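The Spoon Drawer, Sorted by Color

Soledad Llorente keeps 24 spoons in her kitchen and no two drawers to hold them. When she began to write about small homes for Branby, her first rule was simple: take everything out and put it on the table.
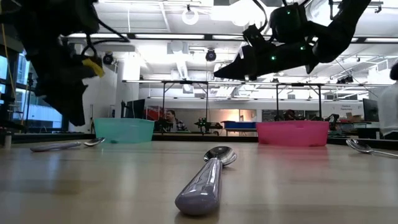 A spoon is easy to buy and difficult to throw away. Most families collect them without any plan. Llorente likes a thick handle, such as the lavender one, for children and for stirring coffee. Thin ones she keeps for guests.

Spread them well apart before you decide anything. You will notice which ones you never use.

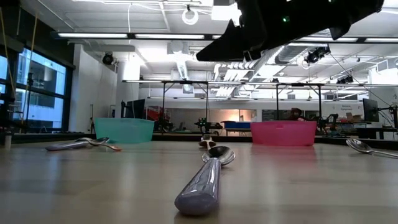
One bin for each color

Her neighbor Kwaku Wumbei sorts by size, but she prefers color – it is faster for the eye.

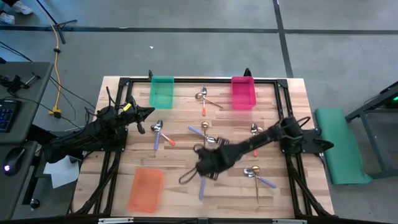
Matching sets are rare after a few years of marriage. Pair the spoons first, and allow mixed pairs. A copper-gold one can cross a silver one with an orange handle, and both look better for it. Choose the bins last.

Llorente gives the pink bin to the orange handles.
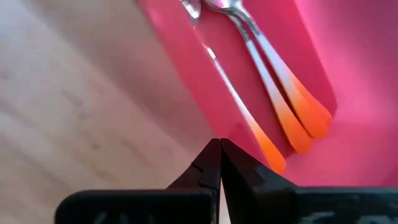
She lays them all in the same direction, so a hand finds them quickly in the morning. The whole work takes up to 40 minutes, with coffee.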